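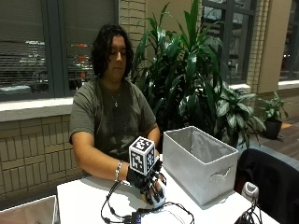
Re: [barnthorpe-home] Fabric bins that do not stay open

From: Analyn Dimaculangan
To: barnthorpe-home list

On 28 January 2024, Ros (Jellton) wrote:

> Hello all,
>
> I have finally cleared the hall closet and I would like to
> put everything back in fabric bins. Before I spend the money
> I have some questions for those of you who have lived with
> them for longer than a week.
>
> 1. Do they keep their shape? My sister has some and the sides
> fall in as soon as you take out the last sweater. She has to
> hold the bin open with one hand and fill it with the other.
>
> 2. Handles. There seem to be two kinds, a hole cut in the
> side and a loop sewn on the outside. Which one lasts?
>
> 3. Can they be washed? The shop label says "wipe clean only"
> and I do not believe labels.
>
> 4. How do you remember what is in them? I do not want to pull
> down every bin to find one pair of gloves.
>
> The shelf is 9 inches from the one above it on the left side
> and taller on the right. There is no door, only a curtain.
>
> Also, does anybody still want the glass jars? They are in my
> porch.
>
> Ros

Dear Ros, dear all,

I will try to answer in the same order. I have used this kind of bin in our apartment on Morrison Street since March of last year, so my experience is longer than a week but it is not a lifetime. Other members will perhaps correct me.

Shape

The one at the top of this message is the type I know best: light gray fabric, rectangular, open at the top, with a cut-out handle in the short side. I buy them under the name Farau, from the household store near the Barnthorpe bus station. If you look at the inner walls you will see soft folds in the fabric, and this is normal for these bins. It does not mean that the bin is falling down. In mine there is a stiff board inside each wall, and the lining is a little bigger than the board, so it makes folds. I was worried about it at first and I even tried to iron the lining. Please do not do this. The lining became shiny in one place and the fold came back the next day.

What your sister describes is a different problem. I think that her bins have a board only in the bottom, or that the boards are already broken. You can test it in the store. Open the bin, put it on the floor, and press down on the middle of one long side with your finger. If the side bends and returns, it is good. If it bends and stays, then put it back on the shelf and take another one.

The long sides are always the weak ones. In my first closet I had the bins very close together, and each one was pushing its neighbor, and after the summer the long sides were curved to the inside. Now I leave the width of two fingers between them. I lose some space but I can also take out a bin without pulling the next one with it.

Another thing that helps is to fold the contents to the height of the bin. If you have scarves only in the bottom third, the walls have nothing to lean against. If you stand the folded things up like books, the walls are supported from one end to the other and you also see every piece from above. I learned it from a member of this list, I believe from the thread on pillowcases, but I could not find the message again.

Handles

I prefer the cut-out. On the bin in the picture the slot is horizontal and has a lighter trim around it, and the trim is what you must look at in the store. Put your finger inside and go all the way around. On a good one you feel no raw edge and the stitches do not stop at the corners. On one of my bins the stitches stopped before the corner, and it opened there when I was carrying winter blankets. I repaired it with ordinary gray thread and a blanket stitch, and it has held since then, but it does not look very nice.

With the loop type I had less luck. The loop hangs down in front and my younger son pulls it for fun. Also, when the bin is on a high shelf, a loop makes you pull from the front only, and the bin comes forward with its nose down. With the slot you can put in your four fingers and lift a little before you pull. On a shelf above your head I would still use two hands and a stool.

You should decide which side faces forward before you measure anything. If the handle is in the short side, the bin must stand with the short side to you, so it goes deep into the closet. My husband measured our shelf very carefully and he was correct in every number, but he turned the bins in his head, with the long side to the front. We had to exchange 3 of them.

Washing

Your label is right, I am sorry to say. I washed one by hand in the bathtub and the board drank the water. After it dried, the bottom was like a boat. The bin is now in the garage in our building and holds rags.

What works for me: first the vacuum cleaner with the small brush, also in the corners of the bottom. Then a cloth which is only damp, with a drop of dish soap. Wipe the complete side and not only the spot, or else you will have a clean circle that is worse than the stain. Then leave the bin open in a warm room until the next day before you put clothes in it. For the smell of an old closet I use baking soda in a thin sock with a knot. I know that some members put dried orange peel, but in my bins it attracted small insects.

On light gray you see hand marks around the handle sooner than anywhere else. A white eraser, the kind for school, takes away most of them.

Labels

I have tried tags on a string, clothespins with a number, and stickers. Stickers fall off from fabric, it does not matter what the package promises. The tags on a string were pretty but they turned around and showed their empty side. What I use now is a piece of cardboard, cut from a cereal box, which goes over the top edge of the bin like a small saddle. I write on the part that hangs outside. It is easy to change when the season changes, and it costs nothing.

Please write what is really in there. For a long time I had a bin with the label "various", and in this bin there was my passport.

For gloves I would not take a full-size bin. Gloves in a big bin become a soup. Put a shoe box inside, or two, and then the pairs stay together. I also close each pair with a clothespin, my family finds it exaggerated.

Your shelf

The left side with 9 inches will be difficult. You need the height of the bin and also space for your hand above it, otherwise you can only take things out when the whole bin is on the floor. I would use the left side for flat boxes, or for things that you need only once in the year, and I would put the fabric bins on the right. Please measure at the front and also at the back. In old closets the upper shelf often hangs down in the middle, and a bin that enters nicely will get stuck when you push it.

Because you have a curtain and no door, dust will come in. A bin which is open at the top catches all of it. I lay a cotton dish towel over the things and push the edges down inside the walls. Some people buy lids, but the lids for mine are sold separately and I found that I never put the lid back. It stood behind the bin and used the space of a second bin.

How I would begin

Buy one bin. I know that the set looks cheaper, but one bin will tell you if the depth is right and if you can reach the handle. Fill it and live with it until you have opened it on a morning when you are late for work. After that you can buy the rest.

Put everything on a table before it goes in. I do one bin at a time - the empty bin at one end of the table, the pile at the other - and I do not start the second before the first is on its shelf with its cardboard. When I tried to do the complete closet in one evening, we slept that night with coats on the bed.

Somebody asked me privately how much a bin can carry. I don't have a number for you. I put no books and no tools in mine, only textiles, and one time a box of candles. If I need to hold my breath when I lift it, then I take something out.

Two other small matters. First, I still have the paper pattern for the divider that was discussed in the autumn. It is two pieces of cardboard with a slot in each, they cross in the middle, and you get four compartments. It fits the Farau bin and I suppose others of a similar size, after some cutting. If you want it, write to me directly and not to the list, so that the archive does not fill up. The last time there were 155 replies with only the words "me too" and I felt guilty toward the digest readers.

Second, the glass jars: yes please, Ros, if they have their lids. I am in Jellton on the day of the library sale and could pass by your porch in the morning. I can bring the two gray bins with the loops, if your sister would like to have them. The boards are fine. One has a small stain of blue ink on the bottom, inside, which you do not see when it is full.

I would like to hear from members with deeper closets what they do with the second row in the back. Ours is not deep enough for this question but my mother-in-law's is, and she has asked me.

With kind regards,
Analyn Dimaculangan

PS. The man in the store told me that the darker gray will come back in March. I have not seen it myself.

--
barnthorpe-home: closets, kitchens, keeping and giving away
Please trim quoted text when you reply. Messages longer than 2000 words are held for the moderator.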